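Getelness Support Portal
Ticket: Left arm pauses over yellow bin, battery sorting table
Site: Cundbridge
Status: Solved 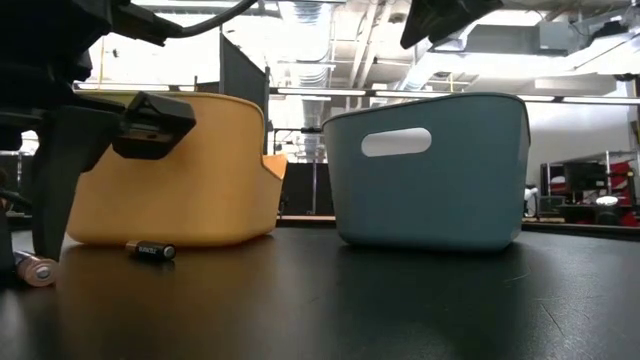 Attachment 1: sorting table, yellow and blue bins, batteries on the tabletop

Reported by site:
Since the January update the left arm stops over the yellow bin for a couple of seconds before it lets go. It still drops the battery, so we can work, but the blue side keeps moving and the two get out of step. We're at 3000 batteries on a good shift and we can feel the slowdown. Otherwise we love this thing! Sorting by hand used to mean sore thumbs and black fingertips by lunch, and now the same people are testing cells and running the returns desk, which they'd been asking to do for ages.

Support reply, 9:40 am:
Thanks for the clear write-up. Please check:
1. Is the drop height for yellow set to the same value as for blue?
2. Was either bin swapped or turned around lately?
3. Does it pause with the bin taken away?

Site:
Drop heights match. No pause with the bin gone. And yes, the yellow bin got turned. The evening crew likes the dipped end, where the handle notch is, on their right so it's easier to grab when they empty it.

Support reply, 11:15 am:
That's very likely it. The Jorovance profile stores a rim outline for each bin, and yours was saved with the bin the other way around. The arm thinks it is too close to the rim and waits for a second check. Leave the bin the way the crew likes it and save a new outline: Bins > Yellow > Relearn rim. Keep hands off the table until the light goes green, then run 100 batteries and tell us what you get.

Site:
Relearned it, ran 100, no pauses. Ran 1000 more after lunch and got 2, both with a battery lying right up by the bin. Both sides are in step again. The evening crew is thrilled they get to keep their handle!

Support reply, 3:30 pm:
Great numbers. Those 2 are normal, the arm slows down for anything near the rim. We've added a "bin turned" note to the setup page and passed your crew's handle idea to Taşdemir, who make the bin guides.

Ticket closed by site.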